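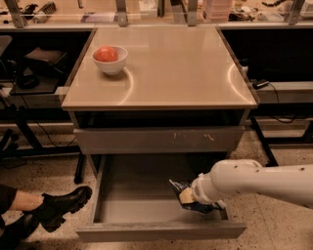

Flitira upkeep meeting, November – minutes

I took the notes again, so blame me for the spelling. We started at 2 and ran over, as we do.

Last month's minutes
Agreed, apart from one thing: I'd put the arm down as due new wrist bolts and it was only due a check on them. Corrected in the folder.

The drawer cell
Most of the meeting went on this. The arm has been stopping short on the lower drawer when it comes in from the side, and we talked round it for ages. Two camps, really. One lot think the base has crept on its mount, the other lot (me included) reckon the wrist zero has been off ever since we swapped the fingertip. We agreed to do the cheap thing first and re-zero the wrist, then run the drawer 90 times at slow speed before anyone gets a spanner out. If it still stops short we look at the mount.

Upper drawer: no handle on the front, so the gripper has to get its tip in over the top edge, and we want a bigger gap left as the starting position. I'm to mark it on the runner with tape. There are a few pale marks on the front panel too. Leave them alone for now, please, and I'll take a note of where they are so we can tell if we get any more!

Gripper
The Kavanagh pads are rated for 600 hours and we're over 300. Nobody wants to change them early at that price, fair enough, but we'll look at them every month instead of every other. The spare set is in the Plisard box and it stays in the Plisard box.

Cables
Long moan about cables, mostly mine. Anything that hangs near the stands wants clipping up before the slow runs. Clips to be ordered.

Vino controller
The update is still waiting. We decided to hold it until the wrist is sorted – two changes at once and we'd never know which one did it. Backup of the current settings to be saved first, on the shared drive and on a stick.

Any other business
Can the log sheet please go back on its hook. Also the 2.5 mm hex key is missing again.

Next meeting in December, same time, and I'll bring the results of the slow runs.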